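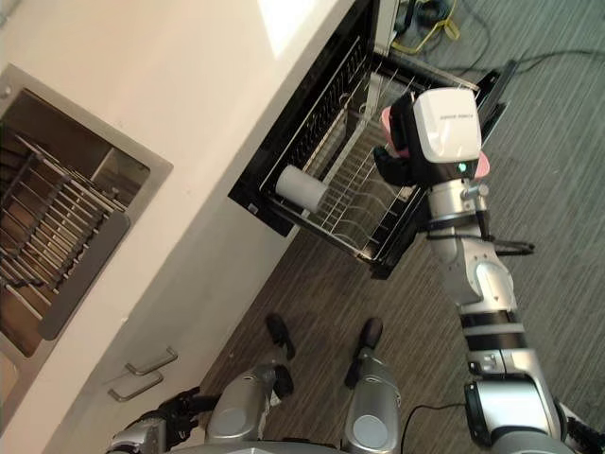

Dish duty used to be the job people at Prokis argued over. The company runs serviced apartments for business travelers, 60 of them in one building, and every checkout leaves a kitchen to put back in order. For the past year part of that work has gone to a two-legged robot. It stands at the pulled-out dishwasher drawer with both feet on the floor, holds a pink piece over the wire rack with its right gripper and keeps the left one low. A housekeeper is usually in the next room making the bed.

Bent Thorlacius has managed housekeeping at Prokis since the building opened. He had 12 people on his staff before the robot came and he has 12 now, though the jobs have shifted. Two of the housekeepers, Revell and Azimi, spend most of their shift as what the schedule calls floor leads. They take the machine from one apartment to the next, check the kitchen before it begins and sign off when it is done.

"I was a cleaner and I still am," Azimi says. "But I also write up faults now. I never had to write anything on this job before."

The writing matters. The robot was supplied by Zustik, a small firm that sends a technician on Friday mornings, and whatever the leads put in the log decides what gets worked on. Early entries were mostly about cups. Stemmed glasses came next, and those are still washed by hand. So are knives, under a rule the housekeepers asked for in May and got.

Speed has been less of a change than the owners hoped. A person can load a drawer in five minutes. The robot takes about 20, and longer if the last guest left pans soaking. Thorlacius doesn't mind, as the bathroom and the beds get done in the same stretch of time. What he watches is backs and wrists. The drawers are low, and bending over them was the complaint he heard most often at the end of a shift.

Pay was the harder talk. The leads asked for a higher rate and waited four months for it. The other housekeepers have stayed on the old one, and several of them think that is wrong – they work in the same apartments and step around the same cables.

Revell would like the lead job to rotate, so that everyone learns it and everyone gets the extra money for a while. Thorlacius has agreed to try that over the summer, starting with the third floor.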